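The Slow Road to Oltau

When Vitalii Panasiuk finally typed the last line of his first novel, one evening in March, he got up from the kitchen table, made himself a sandwich, and sat back down to see how long the thing had become. It came to 754 pages! He laughed out loud, he tells me, and then he went to bed and didn't open the file again for four days.

The book is called Oltau, after the river town where most of it happens, and it follows a family of ferry keepers through a long wet year when the bridge is being built and everybody knows what that will mean for them. I read it over two weekends with a blanket and far too much tea, and I can say that the length never bothered me (well, perhaps a little in the chapter about the tax inspector, though my sister loved that one best).

Panasiuk wrote nearly all of it at home in Girthorpe, between five and seven in the morning, before his shift at the print shop. He likes a kitchen for writing. There's the kettle, there's the window, and when a sentence won't come there is always something to wash. 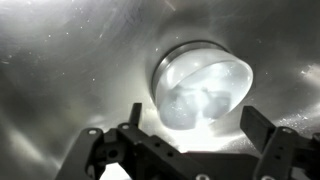

Dishes first, then dialogue.

His publisher, Gimska, is a small house with a soft spot for big books, and his editor there, a patient woman by the name of Solanki, asked him to lose 40 pages and got most of them. The ferry race stayed in. So did the grandmother's recipes, which he had offered to cut himself and she wouldn't hear of it.

The first printing is 700 copies, in paperback, with a cover of plain river green that looks lovely on a shelf. It goes on sale May 7, 2026, and he'll be reading from the opening chapter that evening at the library in Girthorpe, with coffee afterward and, he promises, his mother's poppy seed cake.

He has already started on a second book. It's about a lighthouse, or it was when we spoke, and he would very much like it to be shorter.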